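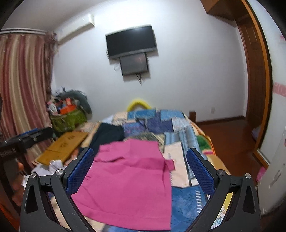
Selim Çetinkaya wants me to fold everything in thirds, sleeves in first, and he says halves are what made the drawer at Narkham jam last time. Fine, thirds it is! I tried it both ways on the quilt this morning and the halves slump as soon as you stand them up, so he has a point (I won't be telling him before lunch).

February, 9:45 start. Clothes sorting, kid's bedroom, bed as work surface again. I like the bed for this because you can spread a thing right out, but the patchwork is a pain for small stuff, all those blue and navy and cream squares and I lose every dark sock on it. The pink one was easy, it's so bright you could find it from the hallway. Smooth it first with the flat of the hand, from the middle out, then fold. I kept skipping the smoothing and every time the crease came out crooked.

The navy piece goes after the pink. I want darks in their own pile this time, and the green thing on the right side of the bed can go wherever there's room, I haven't decided. Parveen Shaikh's note from the Tidov room says color piles beat type piles for kids' clothes. Not sure I agree, will try it for a week.

Timing: 17 minutes for the first pile with all my dithering. Should come down.

Still to do:
the green woven basket by the curtains, which is heaped up and needs emptying right down to the bottom
flatten the cardboard box, it's leaning on the bed and I'll kick it sooner or later
crumpled white stuff on the floor, paper or bags, sort before binning
blue cloth on the black rack, ask if it stays there

Drawer dividers: the Lencho ones are 23 cm deep, so a folded shirt in thirds ought to stand up in there. Measure before ordering more.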